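Chapter 4
Picking From a Crowded Basket

By August, most clubs can get an arm to lift one block off a bare table. Now comes the fun part! In this chapter your team will work with a basket packed full of toys, where soft things drape over hard ones and every grab has neighbors. Ada Pace's club at Gitness spent 12 meetings on this one task and loved nearly all of them – even the tangled cloth.

The arm and the toy basket at Gitness
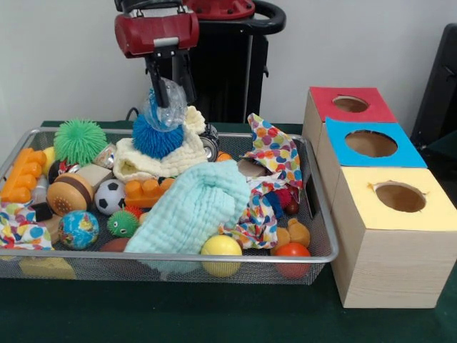
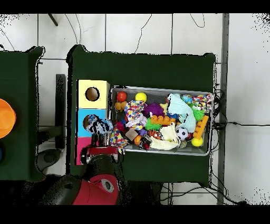
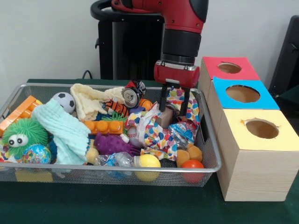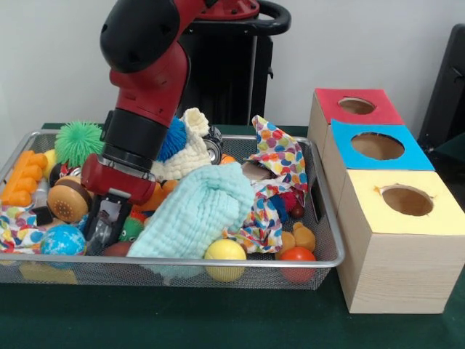
4.1 Choosing What to Grab First

Start a toy list in your team notebook. For each one, write down whether it is hard, soft or floppy, and where you think two fingers could close on it. Lucrezia Lombardi's team filled 32 lines this way before they wrote any code.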